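What Is an Operating System?
A computer explainer for ages 8 to 11

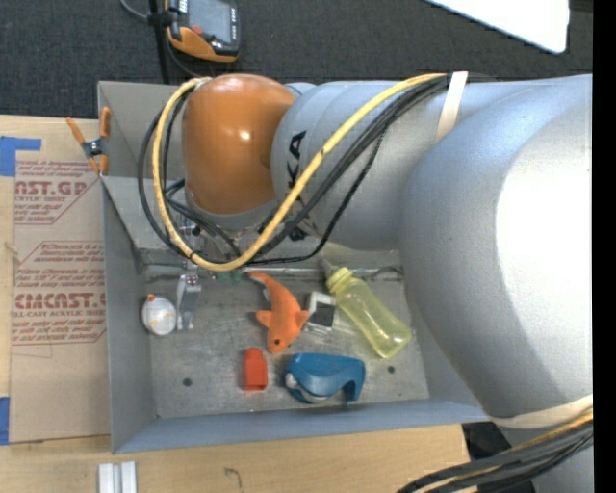
When you turn on a tablet, a lot happens before you can play a game. The screen lights up, a logo shows, and then your apps appear in rows. The program that makes all this happen is called the operating system. People often call it the OS for short.

An operating system is software. Software means instructions that a computer follows. The parts you can touch, like the screen and the battery, are called hardware. The operating system sits between the two. It takes what your apps want and tells the hardware to do it.

Sharing the computer

Suppose you are drawing in one app while music plays in another. Both apps need the processor, the part of the computer that carries out instructions. The OS gives the drawing app a very short turn, then the music app a very short turn, then the drawing app again. The turns are so short that both apps seem to run at the same time. A processor can switch more than 1,000 times in one second.

Many processors today have several parts called cores, and each core can work on its own job. The OS still has to decide which job goes to which core.

Looking after memory

Every open app needs some memory to work in. Memory is a bit like desk space. If you spread out too many books, there is no room for another one. The OS keeps track of which app is using which piece of memory, and it stops one app from writing over another app's piece. When memory runs low, a phone's OS may close an app you haven't looked at in a while. When you go back to that app, it has to start up again.

Keeping files in order

Photos, songs and homework are saved as files. To the storage chip, a file is only a long string of ones and zeros. The OS remembers the name of each file, where it starts and how big it is. It also lets you put files in folders, and folders inside other folders.

Deleting a file usually doesn't wipe it away at once. On many computers it goes to a trash folder first, and you can get it back from there.

Asking permission

Have you seen a message that says an app would like to use your camera or your location? That message comes from the OS. Apps are not supposed to use these things until someone says yes. If you don't know why an app is asking, choose no and talk to an adult. You can change the answer later in Settings.

Why does it need updates?

Operating systems are very long programs, and long programs have mistakes in them. The mistakes are called bugs. Some are small, like a button that is the wrong color. Others could let a stranger get into your device. The people who write the OS fix the bugs and send out the changes as an update – sometimes with new features too.

Before you update:
Ask the person who looks after the device.
Plug in the charger.
Save what you are working on.
Leave the device alone until it has finished. A big update can take 60 minutes on an older tablet.

After a few years, a device may stop getting updates. It will still turn on, but new apps might not work on it.

Words to know

App: a program made for a job, such as drawing or sending messages.
Bug: a mistake in a program.
Core: a part of a processor that can work on its own job.
Hardware: the parts of a computer you can touch.
Processor: the part that carries out instructions.

Try it

Open Settings on a tablet or computer and look for a page called About. Find the name of the operating system and its version number. Then do the same on a second device and see if they match.

Written by Remedios Ortuño
Last updated 18 April 2023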